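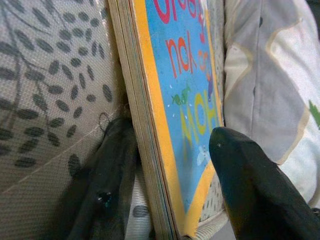
Wrist camera view, the NOAH book between the two fingers.

November was the month of books for our club. Before it we did only blocks and plastic cups, and I must say I was a little bit proud of our cups. Then we received the task list for the student competition, and the task for our group was called "tidy the reading corner". The robot must take children's books from soft places, like a sofa or a pile of cushions, and put them in a box. Each team gets 4 books and the judges choose how they are lying.

Our team is called Fleten. We share the arm with another team, Baris, so we have it only in the evenings, from six o'clock until the building closes. I am writing this blog mostly for the new members who will join next term, so that they don't need to ask me the same things which I asked when I came.

First, about the books. Somebody had the good idea to begin with board books, the thick ones for small children. The pages are hard like a biscuit and they don't open when you hold them from the side. A normal picture book bends, and then the fingers slide to the middle and you have half of the book in the gripper and the other half hanging. We will come to these later, I hope before the competition.

The NOAH one became our favourite because of its colours. Blue with yellow letters is very easy to find for our program, even when the evening light is weak. From the side it is more difficult. When the camera comes close, it sees mostly the edges of the pages, which have a pale colour, and our grey fabric is also quite pale. For two weeks the program thought that the edge of the book was a fold in the cloth. I spent one whole evening on this and went home in a bad mood.

What helped us was to collect more examples. We moved the arm by hand control and recorded each try, good or bad. The plan was 100 recordings and we stopped at 92, because it was late and we were making silly mistakes. Of course the bad ones are also useful if you label them properly. Please label them the same evening! I left 32 of them without labels, and after one week I could not remember what I wanted to do in half of them.

Some notes for whoever drives the arm next:

Go slowly when the fingers are on both sides of the book. On a cushion the book doesn't stay where you push it, the whole thing sinks and turns. It is a different feeling from a table.

Watch the wrist camera and also the side camera. From the wrist you see very well where the fingertip is on the cover, but you cannot judge how deep you are in the fabric.

Don't close the gripper at full force. Board is strong but the corners get marks, and these books are on loan from a member's family.

Change the fabrics often. Our program learned the leaf pattern so well that with a plain blanket it became confused. Now we mix patterned and plain cloth every time, and the results are more stable, although I would not call them good yet.

We had also a small discussion about the name of our control program. Officially it is Sekidska version two, but everybody says only "the new one", and this will be a problem when there is a third. If you find two folders on the club computer, use the one called Sekidska and don't touch the other, it belongs to Baris.

Next we must do the part with the box. At the moment the arm can lift the book but it lets it go too high, and the noise is terrible. We also need to order new fingertip covers from Malabanan, the small shop where we buy our spare parts. They answer emails slowly, so it is better to write early.

If you study here and you want to try, come and visit us after six. You don't need to know programming. When I joined I had never touched a robot, and my first job was to arrange the cushions.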